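Pose Tracking Workstream – Notebook Entry
Entry date: 16 Jun 2026
Recorded by: Firdevs Aksoy
Circulated to: Siobhán Buckley, Manee Khamphan, Pornthip Chaimongkol
Task family: vase with bouquet, two hand-held grippers

1. Purpose of this entry

This entry records the state of the pose tracking and time alignment code for the two-gripper vase task, the faults found in the current release of the processing tool (Werkitz), and the changes agreed for the next release. It replaces the loose notes kept in the shared folder under the same task name. Those notes should not be cited further, as two of the offsets given in them were measured before the clock change and are wrong.

The scope is software only. Questions about room layout, participant instructions and payment are handled in the Priltisbridge log and are not repeated.

2. Background

Each gripper records its own wrist-view video and its own inertial data. Werkitz takes the two streams, places them on a common clock, estimates a trajectory for each device, and writes one file per episode for the policy training group. Until September of last year the relative pose between the left and right devices was obtained by running both trajectories in a shared map and subtracting one from the other. This was acceptable for tasks in which the hands work well apart. It was not acceptable for tasks in which they meet over one object, where a small drift in either trajectory becomes a large error in the distance between the two sets of fingers.

The present approach adds a direct measurement. Whenever the marker cube on one device is in view of the other device's camera, the detector returns a relative pose, and the solver uses it as a constraint between the two trajectories. Ms. Khamphan wrote the detector wrapper and Ms. Buckley the solver term. Both are in the main branch.

The vase task was chosen as the first test because the hands work close together for much of the episode, and because the bouquet is a difficult object for any tracker: thin parts, repeated texture, and frequent overlap with the rest of the room.

3. Findings on the current release

3.1 Marker detection. The detector was run over the full batch of 877 episodes. Detection is reliable when one face of the cube is close to square with the camera, and poor when the face is seen at a steep angle near the rim of the fisheye image. The cause is the undistortion step. The wrapper crops the image to a central region before it looks for markers, and a cube that sits high and to the left, as it commonly does when the second hand approaches over the small potted plant, falls partly outside the crop. The detector then reports no marker, although the pattern is plainly legible in the original image.

Ms. Khamphan has a branch that searches the raw fisheye image first and undistorts only the candidate corners. On the episodes tried so far it recovers the missed detections without adding false ones. I would like to see it run over the whole batch before it is merged.
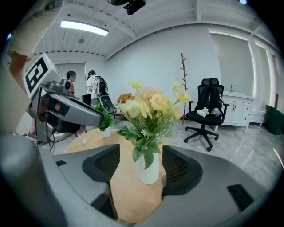

3.2 Two faces visible at once. When the cube is turned so that two faces are visible, the wrapper treats them as two separate measurements and passes both to the solver. The solver weights them equally. If one face is seen well and the other badly, the result is pulled toward the bad one, and the trajectory shows a short jump that the smoothing filter afterward spreads over its neighbors. This explains the "soft steps" that the training group reported.

The correct treatment is to solve once for the cube as a rigid body, using all visible corners from all visible faces. The face-to-face geometry is known from the cube drawing and is already stored in the calibration file. It has simply not been used.

3.3 Flipped solutions. A flat marker seen at small size can yield two poses with nearly the same reprojection error. The wrapper takes the lower of the two without regard to the previous frame. In calm motion the choice is stable. In fast motion it alternates, and the solver receives a constraint that is wrong by a large rotation. Ms. Buckley's robust loss rejects most of these, but it also rejects good measurements immediately afterward, as the state has by then been disturbed. The joint solution described in 3.2 will remove the ambiguity where two faces are visible. Where only one is visible, the wrapper should return both candidates and let the solver decide with the inertial prior.

3.4 Time alignment. The two devices are synchronized at the start of the session and not again. Ms. Chaimongkol compared the clock offset at the start and end of the long sessions and found a drift of 35 milliseconds in the worst case. For a slow task this would be tolerable. When one hand steadies the base and the other adjusts the stems, it is enough to reverse the order of two contacts. The policy then learns that the second hand moves before the first has closed.

She proposes estimating the offset per episode, by correlating the angular rate of each device with the relative rotation given by the marker. I agree with the proposal. It requires no change to hardware and no change to what the operators do.

3.5 Room features. The map built from the background is generally sound. The coat stand, the office chair and the edges of the window wall give good features at middle distance. Two points need attention. First, the office chair is on casters and its position cannot be assumed fixed from session to session, so maps must not be carried over from one session to the next. The present default does carry them over. Second, features on the bouquet are currently admitted into the map as though they belonged to the room. When the vase is moved they move with it, and the solver attributes the motion to the camera. A mask is needed for the region between and above the fingers.

3.6 Masking. A fixed mask of the gripper body is already applied. It was drawn by hand for an earlier housing and leaves a thin strip of the gray surface unmasked. The strip contributes features with zero apparent motion, which bias the estimate toward standing still. A new mask should be produced from the present housing and stored with the device calibration, not in the source tree.

4. Contact labeling

The contact labels are derived from finger width alone. A label of "grasp" is written when the width stops decreasing while the closing command continues. This rule was adequate for boxes and cups.

It is weaker for the vase. The operator's own fingers may be at the base, between the pads, while the device is held close to it, and the width can settle for reasons that have nothing to do with a grasp. Equally, the second device may lay a finger beside the stems without closing at all, which is a contact of interest to the planner and receives no label whatever.

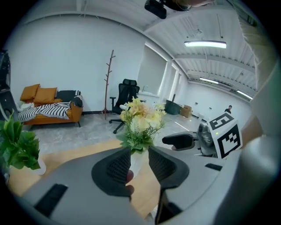 The proposal is to divide the single label into three: closed on object, touching without closing, and assisted by hand. The first can be kept as it is. The second needs the relative pose between the devices, and therefore depends on sections 3.1 to 3.4 being completed. The third needs a hand detector on the wrist view. Ms. Chaimongkol has tested a small model trained on 4000 labeled frames and considers it sufficient to flag an episode for review, though not to write labels unattended. I have asked that its output be stored as a score, so that the threshold may be set later by those who use the data.

There was some discussion as to whether episodes assisted by hand should be removed altogether. Ms. Buckley is in favor of removal. Ms. Khamphan would keep them for training the perception modules and exclude them only from policy training. I have recorded both views. The tool must in any case be able to tell the two kinds apart, and that is what will be built first.

5. Effect on the planner

The Phromma planner reads the relative pose at a fixed rate and has no notion of its quality. A pose supported by a clean detection and a pose carried forward on inertial data alone appear identical to it. On replay this shows as hesitation near the vase: the planned path is corrected, overcorrected, and corrected again as detections come and go.

The output format will therefore be extended with a covariance for the relative pose and a flag stating whether a marker was seen in that frame. Sólveig Brøndum at Breneline maintains the reader on the planner side and has confirmed that additional fields will be ignored by older versions. No coordinated release is needed.

I would also note that the planner's collision model represents the bouquet as a single cylinder around the vase. The bouquet is much wider than the vase at the top, and the cylinder is either too narrow above or too wide below. A stack of two would serve. This is outside our code, but it affects how our results are judged, and I have raised it with Ms. Brøndum.

6. Work agreed

Raw-image marker search: run on the full batch, then merge. Khamphan.

Rigid-body cube solution with all visible corners, returning both candidates where only one face is seen. Khamphan, with review by Buckley.

Per-episode clock offset. Chaimongkol.

New housing mask, stored with calibration. Aksoy.

Map carry-over switched off by default – the option itself is to remain for the fixed-camera rigs. Buckley.

Dynamic mask for the held object. Not assigned. To be taken up after the cube solution is merged.

Covariance and marker flag in the output file. Buckley.

Hand score stored per frame. Chaimongkol.

7. Acceptance check

The check will use a held-out set of 20 episodes in which both devices work at the vase and the cube is visible for a good part of the time. The set is to be chosen by Ms. Buckley and not disclosed to the authors of the detector changes until the branch is frozen. For each episode we will compare the relative pose at the moment of contact with the pose read by hand from the images. The reading procedure is the one written for the earlier cup task, with the exception of step four, which assumed a rigid object and does not apply to flowers.

Reprocessing of the full batch took over nine hours on the shared machine with the present release. The raw-image search will be slower. If the increase is large, the search should be limited to the region predicted from the previous frame, with a full search only after a loss.

8. Open points

The calibration files for the left and right devices carry the same version string although they were produced separately. Pornthip is to check which of them was used for the batch.

The corner refinement window is set in pixels and was tuned at the earlier resolution. Its present value has not been justified by anyone, and I have left it unchanged pending a test.

Siobhán asks that solver logs be kept for all rejected marker constraints, with the residual at the time of rejection. Agreed, subject to disk space.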